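Thirteen stops and home before dark

Up early, out the door with toast in my hand. Forgot the thermos, went back, forgot why I went back, left again. Good start.

Sheet said 13 stops, which is a lot for the Dufour loop. Usually it's closer to eight. Somebody upstream had folded half the Bretby list into mine and written "should be fine" next to it in pen. Should be fine! OK then.

Loaded the boxes last night so at least that was done. Big ones at the bottom, small ones in the footwell, the fragile one from Cikex belted into the passenger seat like a kid. It had stickers on every side, up arrows mostly, and two of the arrows disagreed.

Bretby first. Easy, all doorsteps. One dog, friendly. One man who wanted to talk about his gutters and I let him go on too long, so by the time I got out of there I was already behind and hadn't even had coffee. Ate a squashed granola bar at the stop sign. Crumbs everywhere, must vaccuum.

Then the long way around into Kastcombe from the back, past the garages. I always like this bit. The road's plain gray with no center line, just the low curb on the left swinging off toward the bend, and that enormous tree. It is ridiculous, that tree. Wide as a house, short little trunk. Lighter green on the top of it now, yellowish, and the dark skinny evergreen behind looks like it's hiding. Had the whole road to myself.
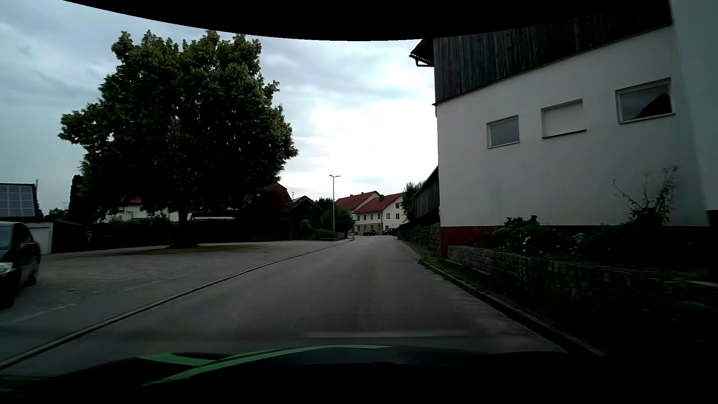
And of course I missed the house. Second time this month. The number I wanted is on the side lane and the note said "after the bend," but which bend, there are about three things you could call a bend. Went down, turned around at the end, came back slower, found it. Blue mailbox. Wrote BLUE MAILBOX on the sheet in capitals so I don't do this again. I will do this again.

The woman there signed for both parcels and said it looked like rain. I said it had looked like rain since I got up. She said well, it's still looking. Thought about that for ten minutes afterward, no idea why.

Kastcombe done by late morning. Called in, line busy. Called in again, got told the Dufour depot window had moved up, could I be there before lunch. Could I. Skipped the bakery. This hurt. They do the onion thing on the days I'm never there and today they had the onion thing, I could smell it with the window down.

Checked the oil at the gas station anyway, I'd promised myself. Almost 2100 miles since the last change, so fine for now, but the washer fluid was down to nothing and I bought the cheap kind, the kind that smells like a swimming pool. Also a coffee. Also a second coffee, for the cup holder on the other side, for later. Both gone before I was out of town.

Then the good stretch. Two lanes, straight as a ruler up to the low crest and the gap between the big trees. Cloud all the way across. I never get tired of it, the way the road goes in between those two and you can't tell what's on the far side till you're there. One tiny dark car way off up ahead. Radio kept dropping out so I turned it off and just drove — window up, then down, then up again.

Did the thing where I plan out my whole life. Got as far as the spare room. If I put the desk under the window and the shelves where the desk is, the bed could go lengthwise and there'd be room for the sewing machine. Then I remembered the radiator. There's always the radiator. 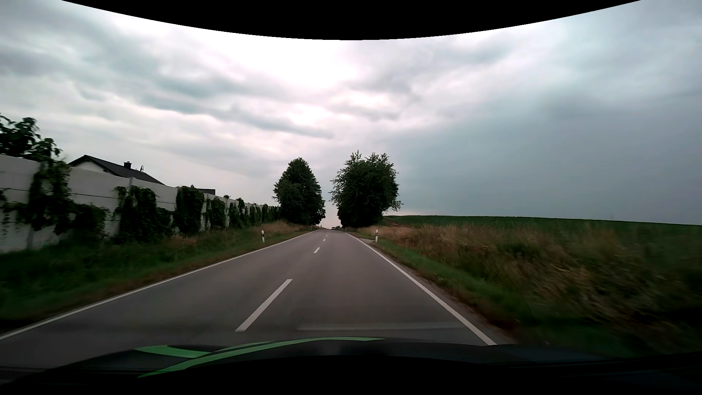
Dale Wickert
Relief driver, Dufour loop

Dufour depot. Made the window, just. Guy at the hatch didn't look up, took the Cikex box, put it down on its side. All those arrows. I'd driven it the whole way like it was eggs. Didn't say anything. Should have said something.

Ate lunch in the car. Cheese sandwich, warm, not on purpose. An apple. Read two pages of my book and woke up with it on my chest and a crease in my cheek, late again, so the afternoon was all hurrying. Farm place with the long gravel drive, then the school office, then the apartment block where the buzzer doesn't work and you have to call up. She threw the keys down. I dropped them. She laughed, I laughed.

Last stop wasn't home. Left a card. Hate leaving cards, it means the box rides around with me tomorrow and I've got to find somewhere to put it. Flat thing, long, picture frame maybe, or a shelf. It's leaning in the hall right now and I've already kicked it once.

85 miles on the clock by the time I pulled in. Doesn't sound like much. Feels like more when you get in and out of the seat that many times, my left hip is telling me all about it.

Did get the trash out. Did not vacuum the car. Did not call my sister back, do that first thing. Found the thermos on the kitchen counter, full, lid on, still a tiny bit warm in the middle, and drank it standing up with my shoes on.

For tomorrow:
card house again, try before ten
ask about the Bretby stops, are they mine now or what
washer fluid receipt, in the door pocket I think
onion thing, get there early, get two
measure the radiator

Need new pen too, this one is goign. Rain finally started while I was writing this, big fat drops on the kitchen window. Left the car window down. Shoes back on.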